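From: Meriem Amrani
To: plerley-users
Subject: Re: [plerley-users] Wrist view and scene view disagree after replanning

Hi all,

Picking this up again with the current branch. I reran the kitchen counter task using the Miluro planner with the Hulten perception node in front of it, and the disagreement Souad reported in May is still there. One view from each camera, from the same session but not the same moment: 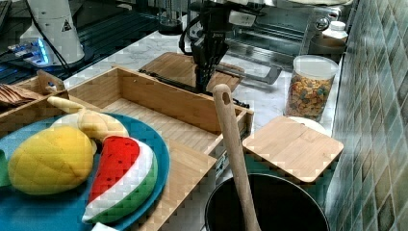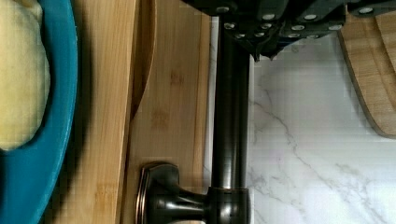 Rania's first thought was that the collision map is being built from stale wrist data, and she would look at the timestamps before touching the planner. I did that, and she is partly right. The wrist stream arrives 20 ms behind the scene stream, and the merge step uses the arrival time instead of the capture time. With the arm still, it makes no difference. When the arm moves, everything the wrist camera sees gets placed a little off.

The second problem is separate. In the wrist view the faucet is dark, and so is the lower edge of the gripper. The self-filter removes points near the gripper model with a padding of 5 cm. That padding also eats part of the faucet neck whenever the gripper comes down near it, so the planner gets a faucet with a hole in it and sometimes routes through the hole. The log entry to search for is "self_filter: dropped 1784 points".

On 2 May-branch commits, Souad Hamdy wrote:

> I see the planner accept a path near the faucet that it
> rejected one cycle earlier. Nothing on the counter has
> moved. If I turn off the wrist camera the path is
> rejected every time. Is the map supposed to clear
> voxels that only one camera can see?

To answer the last question: no, it should keep them until a ray passes through. But the filtered points are treated as free space — that is the bug. They should be marked unknown.

I have a patch that does this and also switches the merge to capture time. With padding at 2 cm the faucet stays whole, but I get a few stray gripper points back in the map, mostly from the cable. Essam, does your Lamrani config have a cable mesh I could borrow?

The open drawer is a different matter and I would like to keep it out of this thread.

I'll push the patch once someone else has run it against their own logs.

Meriem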